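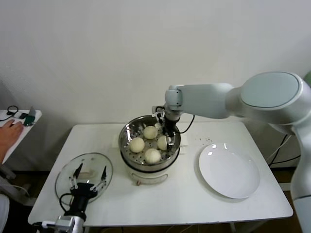

Progress report to the Wikström fund, second period
Prepared by Idun Hedlund for Holger Hägglund

You asked for a short report and a frank one. The short version is that we have more demonstrations than we promised and less to show for them than I would like.

The plan called for 546 demonstrations of the steamer task by the end of this period. We have 848. I would ask you not to read too much into that. Sum-yee Yeh went through the whole set and found long runs that are close to copies of each other: same starting position, same bun first, same path to the plate. An operator who gets comfortable stops varying things. The number goes up and the policy learns very little from it.

The task itself has not changed. One arm takes the glass lid off by its handle and keeps it clear, the other reaches into the basket, picks up a bun and moves it to the plate. Both arms are driven by a person. Steamed buns were Nayara Peixoto's choice, and I argued against them at the time. They are soft, they have uneven tops, and a grip that works on one can dent the next. I still think a rigid object would have given us a cleaner first result. Nayara's answer is that a clean result on a rigid object would not have told you anything you could use, and I have less of a reply to that than I did in the spring.

What the trained policy can do at present: it lifts the lid reliably when the handle faces the way it did in most of the demonstrations. With the handle turned, it hunts around. It picks the front bun well and the back bun poorly. The video the Naron office circulated shows a front bun. Please do not pass it on as typical.

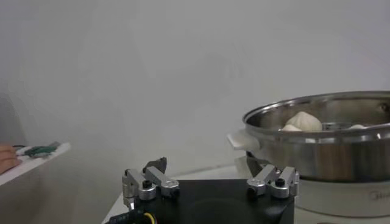
Irkham, August

The wrist view deserves its own section, as it took a large share of the period's money. The proposal said that close-up views would fix most of the missed grasps. So far I can't support that. When the gripper waits open beside the cooker, the rim hides part of what is inside, and a bun against the near wall may show only a little of its top. The polished steel also throws back blurred reflections of the room. Gøran Sundqvist believes these confuse the model. He may be right, but he has not tested it, and I have asked him to stop putting it in slides until he does.

The Hedimance control software dropped its connection often enough in the early weeks that we threw out whole mornings of work. The current release is better. We still save after every attempt.

For the next period the proposal sets a target of 4,000 demonstrations. I recommend dropping it. I would rather have a smaller set in which the bun positions, the lid handle and the plate are moved on a written schedule, with 2 operators who swap places during the session. Sum-yee has drafted the schedule and can send it to you.

We also need a test the operators have not practiced for. Every success rate we have sent you, including the ones I signed, came from layouts that were in the training data. I will hold back new figures until that is put right.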